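I grew up in a house where snacks were rationed, so naturally I became the kind of adult who crosses a county for a bag of something crunchy. My current weakness is the corn snack. Puffs, rings, curls, those little hollow cones you put on your fingers (you're never too old) – I love them all, and this summer I finally had an excuse to go and eat a ridiculous number of them.

The excuse was the Stitberg snack fair, held every June in a drafty exhibition hall that smells of hot oil by ten in the morning. I went with 60 dollars in my pocket and an empty suitcase. The suitcase got looks at the train station, but it came home full!

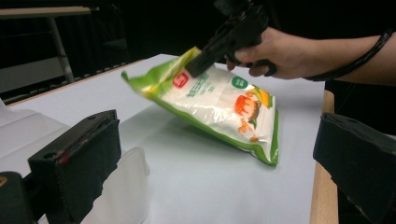 My first stop was Flarkatik, a tiny outfit from up in Trerutdale that still toasts its corn in small batches. Their plain salted kernels almost broke a filling and I bought 5 bags anyway. There's a buttery one too, a bit sweet, and I ate most of it sitting on a radiator by the coat check while reading the program.

Then I wandered over to Wang, at the far end, where the line went twice around a pillar. I'm not a patient person. But the seaweed curls were worth it – salty first, then a slow, almost mushroomy thing that made me go back and stand in that line all over again.

What I really wanted to know was why some corn snacks go stale the minute you look at them. The woman at the counter told me it's all about moisture, and that I should stop folding the bag over and use a proper clip. I'd been using a hair tie. She was very kind about it.

I also tried a chili-lime cone that was far too hot for me, cried a little, and drank a whole carton of milk on the train home. The last of the salted kernels are in a jar on top of my fridge, and I'm allowed one handful a night. Tonight I've had three.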